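Pusero Road Race: Entrant FAQ

Which distances are offered?

There are two: the full course from Grosetberg to Pusero, and a relay over the same roads. There is no half marathon. The relay is split into five legs, and each runner must complete one whole leg.

Is there an entry limit?

Yes. The field is capped at 3,000 across both events. A relay team counts as one entry. Once the cap is reached, the entry form switches to the waiting list automatically. Places are offered in the order in which names were added, and each offer stays open for seven days.

Can I transfer my number to another runner?

Only through the entry system, and only until the transfer window closes. The new runner pays no second entry fee but must complete the medical form. Running under another person's name leads to disqualification of both, and neither may enter the following year.
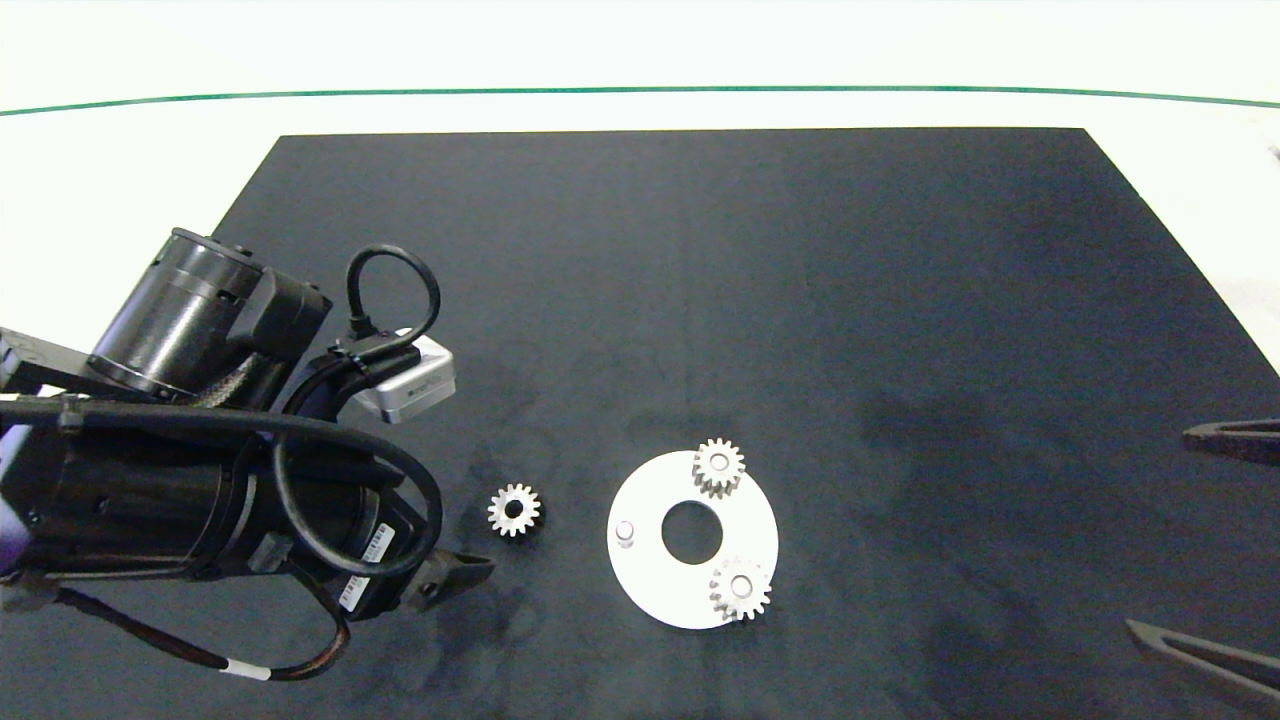 Arm and cable on the left, black mat on the table.

How is timing done?

Each number has a chip on the back. Do not fold the number or cover it with a belt, jacket or bottle. Timing mats are placed at the start, at Olunwood, at the Marchal bridge and at the finish. A runner with no reading at either of the two middle points is listed as "under review" until the referee has checked the marshals' sheets.

Results show both gun time and chip time. Overall placings are decided on gun time, age group placings on chip time.

What if my chip does not register?

Send your number, your estimated finish time and, if you have one, the file from your watch. Watch data is used as supporting evidence only. It does not replace a missing finish time in the age group awards.

How are the start waves assigned?

By the finish time given on the entry form. Runners in the first wave must supply a result from a certified course. You may move to a later wave on the day without asking. You may not move to an earlier one. Relay teams start in the last wave.

Is there a cutoff?

The Marchal bridge closes to runners when the sweep vehicle reaches it. Anyone behind the vehicle at that point must either board it or continue on the sidewalk as a pedestrian, with the number removed. Runners who board are taken to the finish area, where their bags can be collected as normal.

Are wheelchairs and push-assist teams allowed?

Yes, in both cases. Wheelchair entrants start ahead of the first wave. Push-assist teams start with the wave that matches their expected time. The chair must have a working brake and a wrist strap, and the seated athlete must wear a helmet. Both members of the team are listed in the results.

Handcycles are not eligible. The descent into Olunwood is narrow, and the road permit excludes geared cycles.
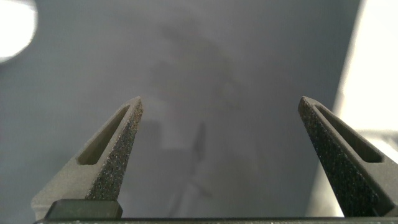 Pusero, May 20, 2018

Has the course changed?

The section between Olunwood and the Marchal bridge now uses the river road in place of the old quarry road. The distance is unchanged. Total climb is 86 meters lower than on the former route, so course records set before the change are kept in a separate list.

What is provided at the aid stations?

Water at every station. Sports drink at every second station, always on the tables after the water. Gels are handed out at the Marchal bridge only. Relay runners may use any station on their own leg.

Where can relay runners park?

Parking is not permitted at the exchange zones. Shuttles run from the Grosetberg lot and from the finish. Show your relay wristband to board.

Can I get a refund?

Refunds, less the processing fee, are available until the end of February. After that date an entry can be transferred but not refunded or deferred. Pregnant runners may defer at any time before the race, free of charge.

When are results final?

Provisional results are posted on the evening of the race. Protests must be made in writing within seven days. Results are final once all protests have been ruled on.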